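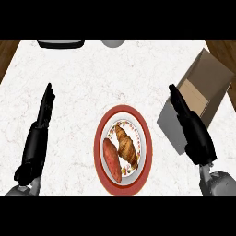

To: sim-manipulation list
Date: 18 Aug 2024
Subject: Re: Five-finger hands against the two-jaw gripper in sim

On the list earlier this week, someone at Antal wrote:

> We are choosing between the Sudell two-jaw gripper and a pair of
> five-finger hands for tabletop work. Has anyone run both on the same
> objects in simulation? I don't much care about clever finger work. I
> want to know which one picks up ordinary lumpy things, and how much
> slower the hands are to step. Also, do you start with the fingers
> open or closed?

We have run both at Grarkevwood, in Itura, with the same arms and the same controller. The table is the marble one, with the sweet potato and the croissant on the oval plate and the open cardboard box on the right.

We did 2,000 trials with the hands and 2,000 with the Sudell. A trial is one object, picked up and put in the box. The hands failed 271 times. The Sudell failed more often on the croissant and less often on the sweet potato, and I would not read much into the totals until we have tried other objects. Most of its croissant failures were the same thing: the jaws closed across the ridges, the collision mesh caught on one of them, and the croissant turned as the arm lifted.

Stepping is slower with the hands. I had to halve the time step to stop the fingertips sinking into the plate, and I left it halved for the Sudell runs so that the two sets matched. If you only want the gripper you can put it back up.

On your last question, we start with both hands upright and the fingers together. Starting with them spread gave us contacts between the right hand and the box before the arm had moved at all. If your box is further back you may get away with it. Ours is close to the right hand, and the view from the table camera loses part of the box behind it. The policy coped with that, but the box detector did not, so for scoring we read the box pose straight from the simulator.

Two things to check before you compare your numbers with ours. The inner edge of the plate is raised, and in the older scene file its collision shape was a flat disc, which makes everything easier. Use revision 14 or later. Also, friction on the fingertips is set per link, and the thumb is easy to miss.

I have not tried mixing them, with a hand on one arm and the Sudell on the other. The controller should allow it. If anyone has done it, I would like to see the config.

The logs are in the usual place, under run 2,079.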